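Hi Khanyisile, quick November update on the kitchen robot work, and mostly it's about the open day, which went so much better than I'd feared!

We had 40 people through the Caltora kitchen, in groups of 10, and the toast demo was the one they all crowded in for. Lerato ran the arm and I did the talking (too much of it, probably). Your grant covered the two-finger gripper, and it got more questions than anything else we've built. 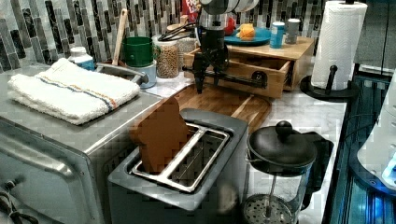
Refilwe Venter wrote to us that evening to say she'd have liked a slower run with the talking left out, and could her students try giving the arm a job themselves? I love that idea, and we've penciled in a session for them.

Spending on the day came to $1,207, most of it on snacks and printed handouts. We also picked up 26 sign-ups for the Millo mailing list. Next up is drawers, which still give us trouble, and I'll send Marthinus the receipts before the end of the month.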